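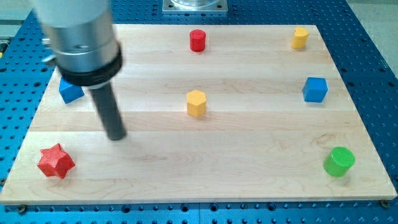
Tuesday, late

Boots off, tea made, and my back is telling me all about it. We got the last of the hay into the top barn just before seven, 840 small bales all told, and I think I must have personally sworn at half of them. Sevim drove the tractor and Valentin stacked, and he will not be hurried, so there was a fair bit of standing about at the elevator while he turned one round and then turned it back again. It's a lovely stack, mind you.

The smell is gorgeous this year! Greener than last summer's, soft in the hand, and plenty of clover leaf still on it. I pulled a handful out for the old ewe and she had it gone before I'd shut the gate. The bit down by the stream is another matter — coarse, stalky stuff, cut too late (my fault, I went to my cousin's that weekend) and I've put it by the door so the bullocks can have it first.

Zoriana rang at teatime about the long meadow. She wants it ploughed and reseeded with something modern, and I keep saying let's oversow a bit of white clover and see how it looks in December. It's been grass for 30 years and it still feeds 30 ewes without much fuss. We left it there. She'll ring again, she always does.

Two bales burst on the ramp, so I forked those straight into the calf pen.

Must remember to shove a hand into the middle of the stack tomorrow and check it isn't heating. Also string, we're nearly out of string. And ring Myroslav about borrowing the topper before the thistles seed.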